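Pominley two-arm bench cell: four months in

Reviewed by Duangjai Sitthichai

I put off writing this for a good while, partly because I kept changing my mind and partly because my shop partner, Marcelle Pruvost, said I should wait until the honeymoon was over. She was right, as she usually is. The cell came to us in February, in more boxes than I had cleared space for, and I think I can finally be fair to it.

We bought the Pominley to practice sorting and handling mixed household stuff, the sort of lumpy, slippery, badly behaved objects that make a demo reel fall apart. Before that we had a single Nemesia arm bolted to a table, and I loved that arm dearly, but there is only so much you can do with one hand. Try opening a bottle that way sometime!

Assembly took us most of a Saturday and a couple of evenings after. The aluminum extrusion went together beautifully. The instructions for squaring up the rear uprights are good, and the linear rail slid into place with hardly any fuss. I was less happy with the cable guidance, which amounts to one page and a cheerful drawing. You will want a big bag of zip ties (we went through a pack of 100 and opened a second) and you will want to leave more slack at the wrists than feels sensible. I had the left one too tight for a week and blamed the software for every hiccup.

The arms themselves are lovely. They move smoothly along the rail, they come back to where you told them to go, and the parallel grippers are gentler than they look. Glass was my big worry, and we haven't broken any yet – knock on wood. Soft toys are easy. Thin clear plastic is still a misery, and I don't hold that entirely against Pominley, as the old Nemesia couldn't cope with it either.

I do have gripes. The price of the spare finger set went up to $200 between my first order and my second. The floor shows every crumb, so keep a little brush handy. And the supplied hooks and baskets are sold separately, so we used plain wire ones and they do just fine.

Support deserves a kind word. I wrote in with a long, rambling question about the two arms getting into each other's way, and Kanyarat Phuthong wrote back the same afternoon with a settings file and a very patient explanation. It has been much better since then.

Would I buy it again? Yes, I would, though I'd ask for the longer cables up front. If you only need one arm, save your money and your floor space. 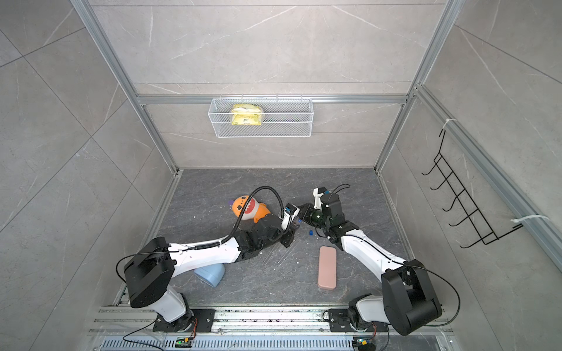 Bottle work in the Pominley cell, with both grippers close together over the middle of the floor.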